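Paper Cups and Water: the Imano Table Gallery

Welcome in, and do take your time! I have been putting this little gallery together since September, a bit in the mornings and a bit after supper, and what I wanted was a page about plain drinking water and the simple things we serve it in. Glasses get plenty of attention elsewhere – paper cups hardly any, and I am fond of them.
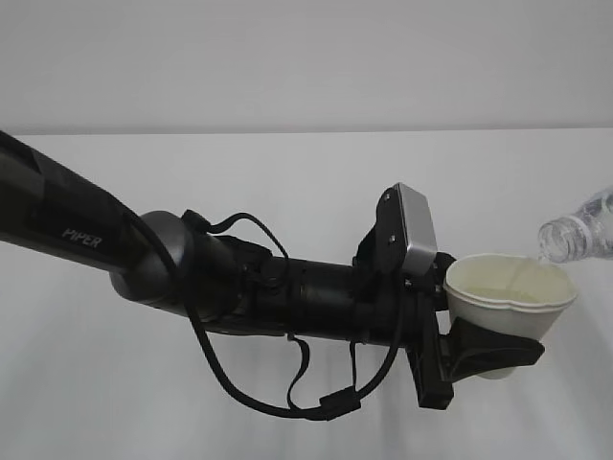
4 min read · gallery 14

Water going from a clear plastic bottle into a white paper cup. I love a white cup against a white tabletop, with a pale wall behind it and so little else to fuss over.

If you are pouring for a crowd, tip the bottle gently and stop well short of the rim, as a paper cup gets soft and wobbly when it's too full. I buy mine in the Donari sleeves, and one sleeve sees us through a long afternoon with a few left over for the paint brushes. The pitchers are in the next gallery, along with my old Pelkonen jug – chipped, but still pouring nicely.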